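Currency Exchange Counter: Opening Checklist with Comments
Nisholm branch, inspection of 2019-01-06
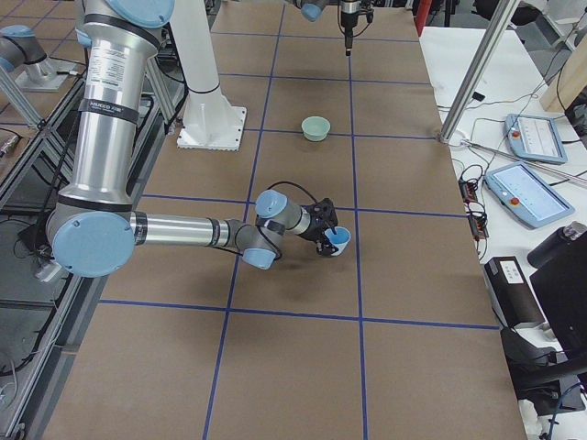 Inspector: Touran Rashti
Counter lead: Bahman Talebi
Items marked OK need no action. Items marked FIX go back to the counter lead. Items marked NOTE are for information.

1. Rate board

1.1 Board shows the same rates as the Coteo screen. OK
1.2 Buy and sell columns are labeled on the customer side. OK
1.3 Time of last update is shown. FIX
Comment: The board still had the closing time from the day before. The rates themselves were current. Bahman reset the clock while I was there, but it needs to go on the opening list so the early shift does it.
1.4 Commission notice is posted where customers can read it before they reach the window. OK
Comment: New notice is larger than the old one. Please take down the old one by the door, which still gives last year's minimum fee.

2. Cash and drawers

2.1 Each drawer counted by two people before opening. OK
2.2 Float sheet signed by both. FIX
Comment: Drawer 3 had one signature. Kamran Karimi did the second count and confirmed it, and signed in front of me. Late signatures should be marked as late.
2.3 Large notes kept in the lower tray. OK
2.4 Spare float of 200 dollars and 200 euros in the safe, in separate sealed bags. OK
Comment: Seals intact, numbers match the log. The euro bag is all twenties, so the counter can't make small change from it. Swap in some fives and tens at the next delivery.
2.5 Drawers lock and keys are held by the person on shift. OK

3. Note checking

3.1 Ultraviolet lamp works at every window. OK
3.2 Counting machine tested with the sample pack. NOTE
Comment: Machine passed on dollars and euros. It rejected two pound notes on the first run and took them on the second. Rollers are due for cleaning. If it happens again, call Hermans and don't wait for the March service.
3.3 Withdrawn note guide at the window is the current one. FIX
Comment: Window 2 has an old copy. Niloufar Safavi will print a new one.

4. Customer checks and records

4.1 ID requirements posted. OK
4.2 Copies of ID stored in the locked cabinet. OK
4.3 Receipts show rate, fee and total. OK
Comment: I pulled 13 receipts from the past week. All complete. One had the customer's name spelled differently from the ID copy. Corrected in Ristex with a note on file.
4.4 Refused transactions entered in the log the same day. OK

5. Counter area

5.1 Panic button tested with the alarm company on the line. OK
5.2 Camera view of each window clear. OK
5.3 Customer line kept back from the window. NOTE
Comment: The floor tape is almost worn away. Not urgent, but replace it when the floor is next cleaned.
5.4 Back door closed and locked during opening. OK

Actions

1.3 Add clock reset to opening list: Bahman Talebi
2.2 Remind all staff about second signature: Bahman Talebi
3.3 New guide at window 2: Niloufar Safavi
2.4 Smaller euro notes: Arash Moradi, with next order

Send confirmation to Touran Rashti when the FIX items are closed. Keep a signed copy of this sheet in the branch folder.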